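Colander

A colander is a bowl-shaped kitchen utensil pierced with holes, used to drain liquid from solid food. It is most often used for pasta, boiled vegetables and pulses, and for rinsing salad leaves and soft fruit under the tap. It belongs to the same family as the sieve and the strainer, but its holes are larger and its walls are stiff enough to bear the weight of a full pan of food.

Name

The English word goes back to the Latin colare, meaning to strain. Older spellings include "cullender", which is still found in some family recipe books. In parts of the trade the terms "colander" and "strainer" are used for the same article, though most catalogues keep the second word for utensils with a wire mesh.

Materials

Early colanders were made of fired clay, and pierced pottery vessels are known from many ancient sites. Their exact use is often uncertain, as similar vessels served for draining curds in cheese-making. Metal colanders of copper and tinned iron were later joined by enamelled steel, aluminium and stainless steel.

Plastic colanders are light, cheap and available in many colours. They do not chip, but some kinds soften if left against a hot pan. Silicone models that fold flat are sold for small kitchens and caravans.

Regional manufacture

The town of Zultgate was for a long period a centre of enamelled kitchenware. The Flukumer works, on the east side of the town, employed 725 people at its height and produced colanders in 23 patterns, most of them white with a blue or green rim. The hole pattern was punched before the enamel was applied, and each piece was then fired twice. Production moved in stages to a smaller site at Brarkon, where pressed steel gave way to moulded plastic. The former works now houses a museum of household goods, which reopened in October 2019 with a new gallery on food preparation.

Design

The main points of difference between models are the size and layout of the holes, the shape of the base and the type of handle. Small holes retain rice and lentils but drain slowly. A footed base lifts the food clear of the water in the sink – a feature that flat-bottomed models lack. Handles may be paired loops, a single long handle or small tabs formed as part of the rim.

The Sakamoto pattern, named after the range in which it was first sold, has a shallow basin with a capacity of 5 litres and holes in slanting rows.

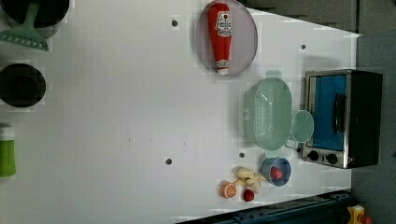
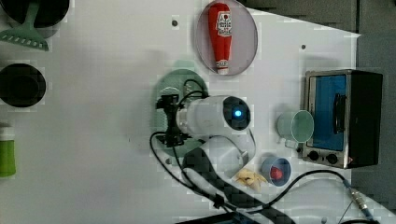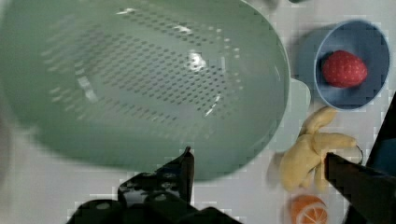
Kitchen items on a white tabletop (first); the same table (second); pale green colander with a tab on the rim (third)

Care and use

Colanders should be rinsed soon after use, before starch dries in the holes. A soft brush will clear most blockages. Enamelled pieces should not be scoured with wire wool, and chipped enamel should be kept away from food. Plastic models vary in their resistance to heat; those intended for pasta should be marked as suitable for water at 100 °C.

A colander set over a covered pan may also serve as a simple steamer, provided that it is made of metal and the water does not reach the base.

See also

Chinois
Salad spinner
Sieve
Skimmer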